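Our Visit to the Aldale Open Day
Robotics project report, second part

We left college early in the morning, still in the dark as it was January, and got to Aldale in good time for the first demonstration. There were 27 of us, so they split us into smaller groups and ours was sent upstairs to the simulation room, which I had secretly been hoping for ever since I read the programme!

The team there practise kitchen jobs on a computer before anything is tried on a real arm. Their project is called Betora, and the kitchens are all built on screen, with cupboards and worktops and food (quite nice kitchens too, much smarter than the one in our common room). The task we watched was about shelves. The lady running it explained that a shelf is harder than a table, as the gripper has to go in from the front without knocking the board above, and I must admit I had never thought about that before. 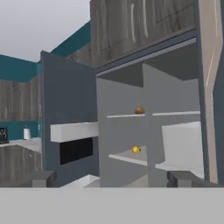 Gripper view of the open shelves in the simulated kitchen, with the bread roll on the upper left shelf and the lemon below it.

What I liked best was seeing everything from the gripper's side. You get the two fingers in front of you and the shelves beyond them, and you soon start leaning in your chair as if that would help. Both bits of food were close to the upright divider, and our group had a long and friendly argument over which would be easier to take hold of. I said the lemon, mostly for its shape, but I was outvoted.

We were told that the Betora team had run 270 tries at their shelf tasks that week, and that 94 of them had gone wrong in one way or another. They keep the failed ones and go through them afterwards, and we have decided to do the same with our own line-following buggy, where up to now we have only written down the good runs.

After lunch we had a turn at the Ivard stand downstairs, and that is covered in the next part.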